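7 June 2025
Posted by the Durkby study bench

Couples check-in study, entry 13

Reran scoring on the Rirmont diaries. 87 pairs kept, 3 dropped for missing the second week. Partners agree well on chores and money, poorly on how often they argue – same split as the pilot.

To do:

1. Reword the item on "feeling heard". Too many midpoint answers.

2. Cap free-text replies at 2000 characters before coding.

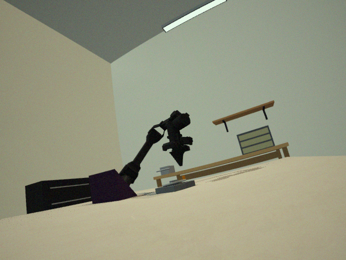

3. Send the Hoani codebook round again. "Repair attempt" and "apology" still overlap, and raters split on both. Hold the Cullon pairs until that is fixed.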